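Open Day at the Skondmont Robot Hall, Arnstead

Posted Mar 7, 2020

I got home an hour ago and my feet hurt, but I want to write this up while I still remember which gripper was which (my notes are mostly arrows and underlining).

Skondmont opens its test hall to visitors once a year, and I had been looking forward to it ever since I missed the last one. The hall is out on the edge of Arnstead, past the lumber yard, and the 30 bus stops close enough that you can see the doors from the shelter. We signed in, got a paper badge, and were told we could ask to try anything that had a green card on it. Almost everything had a green card on it!

The first room was all parallel-jaw grippers on benches, bolted down, with a tray of things to pick up: wooden blocks, batteries, a tape measure, eggs (real ones, with a roll of paper towels standing by). I started with the Iyer two-finger model because there was no line. You squeeze a trigger and the fingers close, and the harder you squeeze the more force you get. That sounds obvious until you try the Stemer next to it, where the trigger sets how far the fingers close and the controller handles the force by itself. On the Stemer I picked up an egg first try. On the Iyer I cracked one, apologized to the engineer, and got the next one up safely. But then I tried both on the tape measure, and the Iyer was so much nicer. I could feel when I had it. With the Stemer I kept thinking I was holding on and then the thing would slide out sideways.

They had swapped fingertips out too, which I could have played with all day. Hard plastic, soft rubber, and a ridged pair that someone on the staff had printed over the weekend. The ridged ones were great on the battery and hopeless on a playing card. The rubber ones picked up a card from a bare bench if you dragged it to the edge first. I did that four times just because it was fun.

The arms were next door. My ticket got me a 16-minute slot on a leader-and-follower setup, where you move a small arm with your hands and a bigger one copies you. There is a tiny delay. After a minute I stopped noticing it, except when I tried to go fast, and then I'd overshoot and have to come back. I was asked to stack cups and made it to three. The kid after me made it to seven and wanted to know if she could go again.

I also sat in on the camera talk, and I'm glad I did. The speaker ran the same pick with a camera fixed over the table and then with one mounted up at head height, looking down past the arms. From overhead, everything is tidy and you see the whole table, but a gripper coming down covers up the very thing it's going for. From the head you get a much more natural idea of what's near and what's far, and you lose a bit whenever a forearm swings through. Somebody asked about putting another camera on the wrist and the answer was yes, please, if your cables can stand it. Cables came up a lot today. Every engineer I spoke to had a cable story.

Then there was the part I had come for, two-armed work with ordinary kitchen things. Forget the blocks! Forks are the hard ones, it seems. A fork lying flat on a hard counter gives the fingers almost nothing to get hold of, and it's shiny, so depth cameras get confused by it. Same with a shallow steel dish.
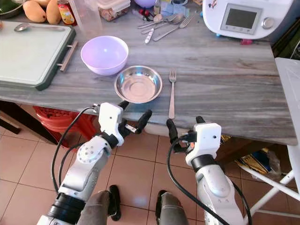
I asked whether they'd choose the Iyer or the Stemer for cutlery, and got a proper long answer. Thin, stiff things want narrow fingertips and a gentle approach, so the controller matters more than the gripper's top force. The same engineer would happily use either for bowls. I was told the January trials were run with both and that the team is still arguing over the results, which made me like them even more.

I bought a set of spare rubber tips at the desk on the way out, and I have a little hobby arm at home that they might fit with some filing. If they do, I'll post how it gets on with my own forks. The next open day isn't on their calendar yet, but the mailing list sheet was already on its second page when I signed it.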